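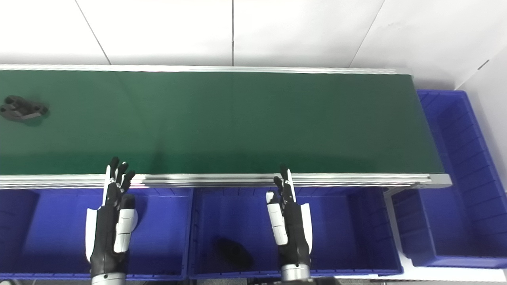 The first thing to decide is who pays when it stands still, one of the other visitors remarked before we had even put our coats away, and I kept this sentence in my notebook for the rest of the day.

Our company is small and we make fittings in short series. In May three of us went to the open day at Grurkberg, where the firm Charvát shows sorting and handling equipment to customers who are thinking about a purchase. We have a plan to replace part of our manual sorting within two years, and I was sent to find out what such a plan should contain besides the price of the robot.

The station I spent most time at has a green conveyor belt, blue bins in front of it and one more at its end, and a robot with two hands that works on dark machined parts. I will not judge the robot itself after one visit. My interest was in everything that stands beside it, for this is where our first budget was weak.

We had calculated with one conveyor and "some containers". The engineer at the station was patient with me and explained that the bins are a real line in the budget. They must all be of the same type, and they must stand always in the same place. If our warehouse continues to use three kinds of box, as it does now, we will pay for it later in programming hours. He advised us to order the bins first, even before the robot is chosen, and to let our people work with them by hand for a few months. I found this good advice and it costs little.

The second subject was floor space. Charvát gives you a drawing, but the drawing shows only the cell. You must add the way for the pallet truck and a place where a person can stand and take over when there is a fault. In our hall this means that one shelf has to go, and the moving of the shelf was in no budget at all.

After lunch there was a talk from Cundine, a company which rents such cells by the month. Their offer begins with a trial of 350 hours, and 700 hours if the customer has more than one kind of part. For us it would be the longer one — we have 583 part numbers, although many of them differ only in the holes. I asked if the hours are counted when the robot waits for parts. They are. This brought me back to the sentence from the morning, and I saw that other people in the room wrote it down too.

The Fovance software, which plans the order of the work, is sold separately. The licence is for 5 years and cannot be shortened. My colleague from purchasing did not like this, and I must say I agree with her. A machine you can rent by the month and a programme you must keep for years do not fit well together in one plan.

What I brought home is a changed table. The robot is now one line of eleven, and training has its own line, which before was hidden under "other". We will ask both firms for a written answer about waiting time and about who comes when a hand must be repaired — the talk was not clear on this point. The bins we have already ordered.

Print this page
E-mail this page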